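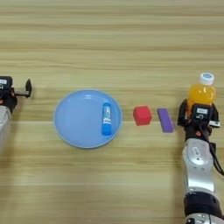 Titura worklist stuck — chest CT scores not showing

4 min read

Search tickets Type a keyword

Status: open, waiting on vendor
Opened by: Jeferson Peixoto
Site: Amaral, outpatient imaging

Problem
Risk scores from Titura not coming through to the reading list. Scans arrive fine, radiologists can open them, score column is blank. Started Thursday, first call 7:40 am. Older studies still have their scores.

Tried so far

- Restarted the Titura service. No change.
- Restarted the whole box. Scores came back for one patient then stopped again.
- Checked disk. Plenty free.
- Checked license page. Valid, says 200 studies a day, we're nowhere near.
- Sent a test study by hand from the scanner console. Arrives, gets queued, sits there. Queue says "pending" forever.

9:15 am
Log is full of the same line, "series rejected, slice count over limit." Limit in the config is 400. New thin slice protocol went live on the scanner this week and nobody told us. So the model is getting bigger series than it wants and quietly dropping them. No alert, no email, nothing in the dashboard. Dashboard is green!!

10:05
Raised limit in config, restarted. Now it takes the study but dies halfway with a memory error. Put it back to 400.

10:30
Called Wirkia (they do our support contract). Guy on the phone said clear the cache. Cleared the cache. Same. He's opening a case with the Drollura people who make the routing piece, becuase it should be able to pick the thick series and send only that one.

11:50
Workaround — techs push the thick series to Titura by hand after each chest CT. Works, score back in 4 minutes. Tested on two studies, both ok. Radiologists told to read as normal and not wait on the score. A blank is NOT a low score, please keep repeating that to people. One of the residents thought it was.

1:20 pm
Backlog is 50 studies. Resending in small batches, the big batch choked it.

3:45 pm
Backlog done. Two still blank, both have motion on the scan, Titura wont score those anyway. Left a note on each.

Still need
- routing rule from Drollura, thick series only
- an alert when a study gets rejected
- CT lead to tell us before protcol changes
- somebody to check if August studies had the same thing, I only looked at this week

Leaving open. Don't touch the config without calling me — JP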